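Brirkdale Opens Its Downtown Squares to Walkers With the Lollosau Mile

BRIRKDALE, August 3, 2021. The city of Brirkdale is getting a new walking route, and you won't need a car, a ticket or special shoes to enjoy it. The Lollosau Mile links the open squares of the downtown core with the river path at Coman Bridge, using sidewalks and crossings that are already there. It opens to everyone this week, and we could not be happier to see it finally on the map!

The idea came out of a string of evening walks put on by the Brirkdale Walking League last December, when the weather was miserable and people kept showing up anyway. Walkers told us they loved the downtown but never knew how one part of it joined up with the next. Plenty of them had worked in an office there for years and had never found the steps down to the river. 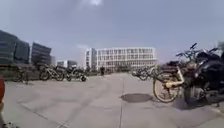 So the League set out to draw a route that a person could follow without looking at a phone. It took a lot of tries. An early version went along Cotico Street, where the crossing signal is painfully slow, and another sent everybody past the loading docks behind the post office. The final route stays on level ground for nearly its whole length, with a ramp beside the steps at the Coman Bridge end, and it runs in a loop so that you can join anywhere and come back to where you began.

There are 12 signposts along the way, each with a map and the walking time to the next place to sit down. The lettering is large and the words are short. Local students wrote the text for the signs, and they did a wonderful job with the history of the old ferry landing, a story even some longtime residents (and a few of us at the League) had never heard. 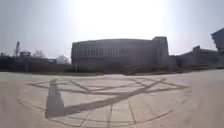
Wakana Sekiguchi says a good walk needs a place to turn around, a place to rest and a reason to go a little farther than you planned, and that the loop gives her all of it before breakfast. She adds that she would like to see more shade on the Cotico Street side, a point the League has heard from many walkers and has passed along to the parks office with a list of spots for new trees.

More than 900 people filled out the route survey, and their notes shaped nearly every turn. They asked for drinking water, and a fountain is now working at each end. They asked for benches with backs and armrests. They asked, over and over, for a route that strollers and wheelchairs could use from start to finish, and the League tested every curb with people who use both.
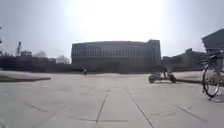 Wakana Sekiguchi
Route Lead, Brirkdale Walking League

I have walked this loop in rain, in wind and once in the wrong shoes, and I still find something new in it. What I like best is how the wide squares and the narrow streets take turns. You come out from between tall buildings, the sky opens up, and you slow down without meaning to. My hope is that people who only cross downtown on the way to something else will give it one slow morning. Bring a neighbor. Bring your kids, and let them pick the direction! 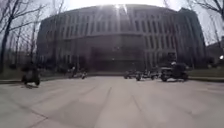 Guided walks start this week and leave from the Coman Bridge signpost at 9 a.m. and again at 6 p.m. They are free, they last roughly 53 minutes at an easy pace, and there is no need to sign up. Dogs on leashes are welcome. A printed map is available at the public library and at the Brirkdale visitor desk, and large-print copies can be picked up at either place.

Schools, clubs and workplaces that would like a walk of their own can ask at the visitor desk for a group form. Please allow two weeks for a reply.

About the Brirkdale Walking League
The Brirkdale Walking League plans free public walks in and around Brirkdale and publishes the neighborhood map series. Membership is open to all ages.

Media contact: Press Desk, Brirkdale Walking League, Cotico Street, Brirkdale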